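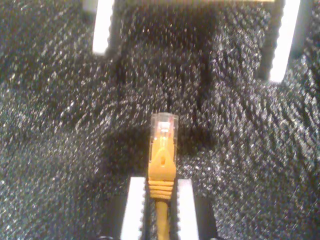
Section 2: Setting Up Your Prokora Pool Gate and Water Alarm

Welcome, and thank you for choosing Prokora! We know you're probably eager to get everything mounted before the swimmers show up, but please read this section all the way through once before you pick up a screwdriver. The whole job fits comfortably into an afternoon, and it goes a good deal more smoothly with a second person on hand to open and close the gate while you listen indoors.

CAUTION: The Prokora system is an extra layer of protection. It does not take the place of a fence, a self-latching gate, or an adult who is watching the water. Keep children out of the pool area for the whole time you are working, and have one adult do nothing but look after them.

Before you begin

Lay out the parts and check them against the packing card. You should have the gate sensor and its magnet, the floating water sensor with its tether, the indoor sounder, and a bag of stainless screws. If anything is missing, please contact us before going further. A magnet borrowed from another alarm may be too weak to hold the sensor closed on a breezy day.

Mounting the gate sensor

1. Close the gate and let it latch by itself, without a push. If it won't, fix the hinges or the latch first. No alarm can make up for a gate that drifts open.

2. Hold the sensor against the fixed post, on the pool side, as high as the post allows. Mark the screw holes with a pencil.

3. Hold the magnet against the gate itself so the two arrows face each other. Leave a gap no wider than a pencil.

4. Drill small starter holes, then drive the screws in by hand. A power driver will crack the housing if you get carried away (and we all do, now and then).

5. Open and close the gate a few times. The little light on the sensor should blink green each time the gate shuts.

Note: On the Zanderik style of hinge, which lifts slightly as the gate swings, mount the magnet a touch low so that it settles level with the sensor when the gate is closed.

Placing the water sensor

1. Turn off the pump and any fountains, and let the surface go calm.

2. Clip the tether to the deck anchor, well away from the ladder and the skimmer. A sensor that keeps bumping into the skimmer will give you false alarms, and false alarms tempt people to switch things off.

3. Lower the sensor gently into the water and leave it alone until its light turns steady.

4. Turn the pump back on. If the alarm sounds, set the dial one step lower and start again from step 1.

CAUTION: The tether is a line that a child can get tangled in. Take the sensor and tether completely out of the water before anyone swims, and put both back as soon as the last person is out.

Pairing the indoor sounder

1. Plug the sounder in where you can hear it from the kitchen and the bedrooms. Two sounders may be used in a larger house.

2. Hold down the round button until you hear a chirp.

3. Have your helper open the gate. The sounder should go off within a couple of seconds. Press the button once to quiet it.

4. Now walk through the house with the doors shut and the television on, and repeat the test. If there is any room where you have to strain to hear it, move the sounder closer or add the second one.

Looking after the system

Test both sensors every week during the swimming season and once more after any big storm. Change all the batteries in May, even if the old ones still seem fine, and write the date inside the battery door. Rinse the water sensor with plain tap water whenever you add chemicals to the pool.

If an alarm sounds and a child can't be found, check the water first. Look at the bottom as well as the surface, and have someone call 911 while you look.

Section revised July 20, 2026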